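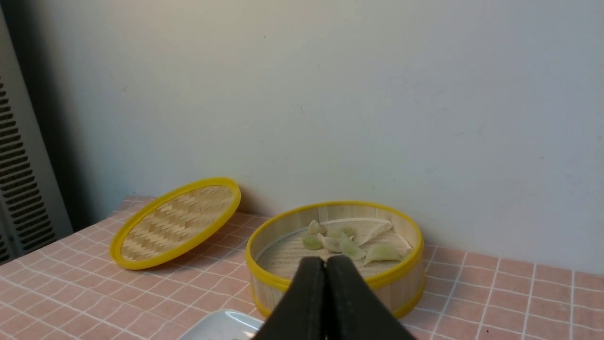
A steamer liner is a piece of material laid between food and the floor of a steaming basket. It goes by several names in English (steamer cloth, steaming gauze, basket liner, dim sum cloth), and sellers use them loosely enough that a buyer can't rely on any of them to say what the thing is made of. Its main job is to stop dough from sticking to bamboo or metal. Cloth liners are usually sold round, or cut square and tucked in by the cook, and in a round basket a spare corner often ends up standing against the wall, as the pale one does at the back of this yellow-rimmed bamboo steamer with its six green-tinted dumplings. Whether the spare cloth affects the cooking is disputed, mostly by people who sell round ones.

Materials

Cotton gauze is the traditional cloth. It is cheap, can be boiled clean, and holds a good deal of water, which some cooks want and others complain of. Synthetic meshes and silicone mats have taken a share of the home market. Silicone is advertised as non-stick, a claim that should be read as "less stick", as thin wrappers made with wheat starch will cling to almost anything if left to cool on it. Perforated paper is thrown away after use. Cabbage and lettuce leaves are older than any of these in home kitchens, and carrot slices are sometimes put under single dumplings.

The retailer Munasinghe lists its woven liners as "breathable", a word with no agreed meaning in kitchen goods. All woven liners let steam through. A tight weave passes less of it than an open one, and a folded liner less again, but the difference in a home steamer is small beside that made by a badly fitting lid. 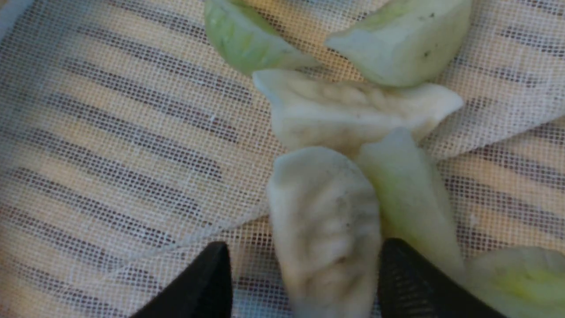
Dumplings with thin, pale wrappers on fine white mesh. The weave is open enough for the stripes beneath to show.

Use with translucent dumplings

Liners matter most with thin-skinned dumplings. A thick bread-like bun that sticks will lose a patch of its base and nothing worse. A thin wrapper is more likely to tear and lose its filling. Cooks therefore oil or wet the cloth beforehand, and recipe writers disagree over which. Sylvie Campbell's column for the Firkthorpe food circular recommended wetting the cloth and wringing it hard. Malcolm Crabtree, replying in the August number, preferred oil and called wet cloth "an invitation to soggy bottoms". Neither reported trying both on the same batch, and the exchange is quoted in cookery forums with more confidence than it deserves.

Spacing is a separate matter and is often confused with lining. Dumplings that touch may join at the sides whatever lies beneath them. A good liner does nothing about this, although packaging tends to imply otherwise.

Green wrappers and fillings

Green dumplings attract claims of their own. The colour may come from the dough, commonly tinted with spinach juice, or from a leafy filling seen through a thin skin. The two are hard to tell apart from the outside. Suggestions that a liner "keeps the green in" have no obvious basis. Leafy greens dull with long cooking, and a cloth under them will not alter that.

Flavour claims

It is widely repeated that cotton gives a cleaner taste than silicone. The source most often cited is a tasting run by the cookware importer Prustetti, in which 226 diners were served buns from two baskets. The published summary does not say whether the diners knew which basket was which, and Prustetti sells cotton. Xiuying Jin, reviewing the summary, noted that new silicone can carry a smell which fades after a few washes, and that this alone could explain the result. Old cotton put away damp has a smell too.

Care

Makers give a wide range of lifetimes. The brand Mirel states that its gauze will last 50 uses, without saying how it was washed in between. Cloth should be rinsed before the starch dries, then boiled or machine washed without fabric softener, and dried flat or hung. Creases left in a cloth tend to return when it is next laid out. Frayed edges should be trimmed, as loose threads find their way into dough.

Filed under: Kitchen textiles | Steaming | Dumplings
Entry by Harvey Sutherland, revised August
Viewed 3,246 times

Comments (3)

Gordon Hiebert: The Prustetti tasting gets quoted at me every time I buy a basket. Glad to see somebody ask who paid for it. I'd have liked more on paper liners though, you give them one line.

M. Crabtree: I did try both, for the record. Different weeks, same recipe. Oil won.

Xiuying Jin: Different weeks is the problem, Malcolm. Also, could the entry mention that you can lift the whole cloth out with the dumplings on it? Only with a strong cloth and both hands.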